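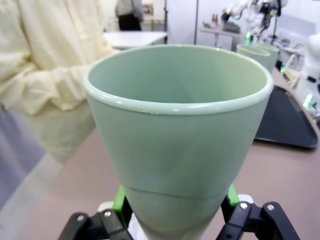

What do you put on the table first, the cups or the tray?

"The coasters go first," says the woman who runs the tea table at Jaltow. "Then the cups. The tray I use for carrying, and for whatever cup doesn't have a place yet."

She has set tables for a living for 22 years, the last 15 of them at Jaltow, a small tearoom that also rents out its tableware. We talked on a slow afternoon. She asked to be left unnamed, and said the cups were more interesting anyway.

The cups are pale green, wide at the rim and narrow at the base. The house calls the color Loleo, after the supplier's list. She picked them over a white set that had been in use before.

"White shows every tea stain," she says. "This green is quiet. You can put it on a beige table or a dark tray and it looks all right on both."

The shape took some getting used to. A cup that tapers like this one is easy to stack and easy to hold low down, but the top is a lot wider than the bottom.

"People grab it by the rim when they're in a hurry. I tell new staff to hold it down by the base and keep it upright. And don't put them rim to rim on the table. Leave room for a hand."

On a dark tray

The tray is black, with rounded corners and a raised lip. She likes one cup in the middle of it when she is showing a customer how a setting will look.

"It's a plain background. You see the cup and you see if the rim is clean. If I bring four cups out on it, they look at the tray."

She doesn't use a cloth under the tray. The lip is there to catch a spill, she says, and a cloth slides.

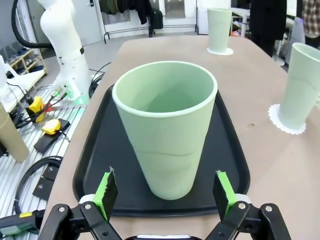 Coasters and the rest of the table

The white doily coasters were her idea too. The rental order form gives them a line of their own, and she keeps a stock of 100.

"I had plain round ones before. They were fine. But with a plain cup you want a bit of an edge on something, and the coaster is the cheapest place to have it."

How does she decide where they go? By sitting down, mostly. She takes each chair in turn and reaches out. If she has to lean, the coaster moves closer.

Her biggest job so far was a lunch for 60 at Filtusthorpe, where the tables were narrower than she had been told. The trays stayed on a sideboard that day.

"I still think about those tables," she says. "Now I ask for the width in writing."

Next she wants to try the Mosquera saucers, in a darker green, if the price comes down. She has one at home and keeps her keys in it.

Recent items
Renting tableware for a small lunch
Mosquera saucers: first look
Setting narrow tables at Filtusthorpe
Stacking and storing tapered cups

Contact us | Copyright Jaltow | Back to top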